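Noticias del taller - 11/30/20

La pinza de Kiltia vuelve a cerrar como debe

Quienes pasáis por el taller de Gekunbridge a media mañana ya sabéis que Kiltia, nuestra célula pequeña, llevaba una temporada caprichosa. Cogía bien las piezas, las levantaba con toda su elegancia y luego, al girar la muñeca, las dejaba un poco torcidas. Poca cosa, pero suficiente para que Maricruz Lozano acabara el turno recolocando a mano lo que la máquina tenía que haber colocado sola, y para que el cuaderno de incidencias se fuera llenando de notas cada vez más cortas y menos amables.

Así que hemos aprovechado la parada de noviembre para meterle mano con calma. Lo primero fue dejar el brazo en posición de mantenimiento, cortar la alimentación y colgar la llave en el panel, como siempre. Después tocó mirar los dedos. Evaristo Sandoval los desmontó, limpió los asientos y vio que el izquierdo tenía holgura en la fijación: muy poquita, de esas que no se notan con la mano fría y distraída, pero que al final del recorrido se convierten en una pieza ladeada. Cambió los tornillos, los apretó en dos pasadas y volvió a hacer la referencia de la pinza desde cero, que en esta célula es un rato largo porque el programa de Manurung pide abrir y cerrar 14 veces antes de dar por buena la medida (ya le hemos escrito para preguntar si de verdad hacen falta tantas, y nos ha contestado que sí, con mucha amabilidad y un documento adjunto).

La segunda parte del trabajo, y la que más tiempo se llevó, fue el cableado. Desde el arreglo de abril habíamos ido añadiendo cosas: un sensor, luego otro, luego una prolongación "provisional" que ya había cumplido meses... En fin, lo que pasa en todas las casas. Maricruz fue siguiendo cada cable desde la pinza hasta la caja, con paciencia de santa, y le puso etiqueta a los que no la tenían. Dos no llegaban a ninguna parte y se han retirado. Del resto queda por decidir el recorrido definitivo, porque en la muñeca hay que dejar holgura para el giro y cada uno tiene su teoría sobre cuánta - la mía no la voy a poner aquí, que luego me la recuerdan en el café.

Con todo montado hicimos una tanda de 300 ciclos a velocidad reducida. En el 177 paramos un momento porque Evaristo oyó un roce, que resultó ser una brida rozando con la carcasa. Se cortó la punta, se siguió adelante y la tanda terminó con todas las piezas en su sitio. 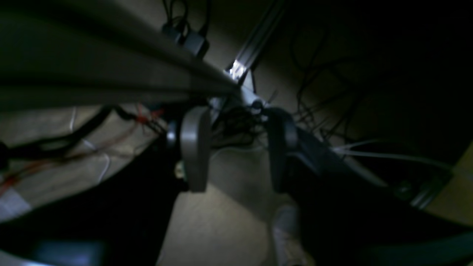
¿Cada cuánto hay que revisar el apriete de los dedos?
Cada 10 turnos, con el brazo parado y la llave colgada en el panel, y también siempre que se cambie de dedos o haya habido un golpe, por pequeño que parezca.

La hoja de revisión nueva está en la carpeta verde, junto al armario de herramientas. Por favor, apuntad también cuando no encontréis nada, que esas líneas nos sirven igual que las otras para saber cómo va la máquina.

Ahora le toca el turno a Ondo, la célula grande, que tiene la misma pinza y bastantes más horas encima. Maricruz quiere empezar por el cableado y Evaristo por los dedos, así que todavía lo estamos hablando. Si alguien del turno de tarde puede echar una mano con las etiquetas, que se lo diga a cualquiera de los dos. ¡Y gracias a todos por la paciencia de estas semanas!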